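Monday night at Zimen - the back room gets its sort-out

October 29, 2018

I popped into the Zimen back room last night expecting a quick nose round and ended up staying for the whole tidy-up. The plan was simple enough: get the floor clear, find a home for the odds and ends, and have it all ready before the Vimik lot arrive for their winter sessions.

The dark frames were first on my list, as I've been moaning about where they go ever since May. 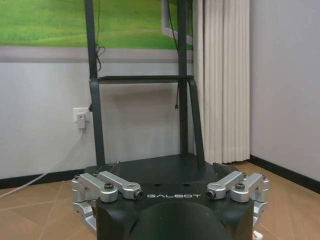 Dark frame on its flat black base, with thin wiring attached.

Then came the little bits. I do love a rummage - and there was plenty to rummage through! Sweets, wrappers, shiny red things, you name it, I wanted it off the surfaces and into a tub.

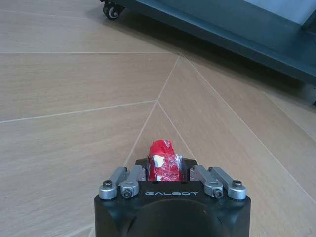
What's staying and what's going

The frames stay, I'm glad to say. Anything not claimed by the end of the week goes over to Stendero on Arellano Road, where they've got shelves going spare.

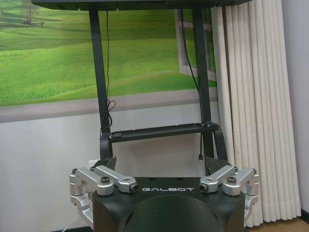 Black top panel and two black legs.

We're still arguing over the big white unit (I'd have it by the door, others wouldn't). The tidy-up kitty stands at 102 pounds, which should cover new storage tubs and a few hooks.

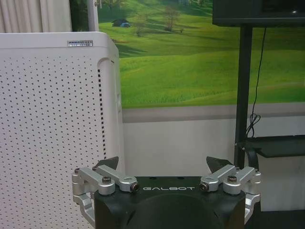 The tall white unit, with its rows of small holes down the front.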